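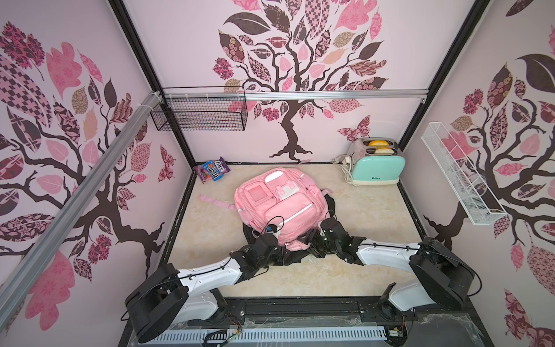

May – posted by the Kandent evening talks desk
155 shares | 8 comments

Talk notes: packing for the first week of school

Okay, hi everybody, thanks for coming out at 7 p.m. (I know it's dinner time!). Start with the story about my son's lunch leaking on the bus. Wait for the laugh.

Then the main thing – weight. I put our bathroom scale by the front door for a month and it changed how we pack. Heavy books go flat against the back, water bottle on the side, and the library book comes home when it's finished, please!

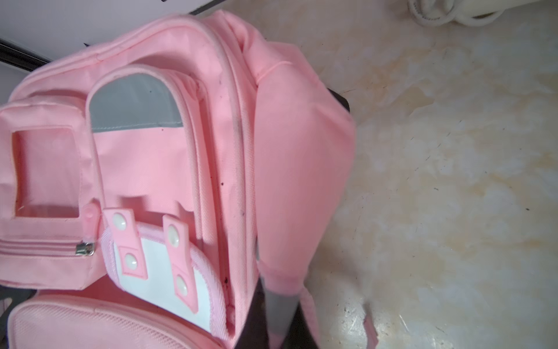 Ask the room: who cleans out the bag on the last day of school? Who finds the banana in August? Hands up, mine's up too.

Mention the Bakos swap shelf – 2 bags per family, open until 8. We got 200 kids set up last year and I still get a bit teary over it, so keep this part short.

Questions next. Somebody will ask about wheels. Say I like them fine, except on stairs. Then point people to the sign-up sheet by the door and get the chairs stacked.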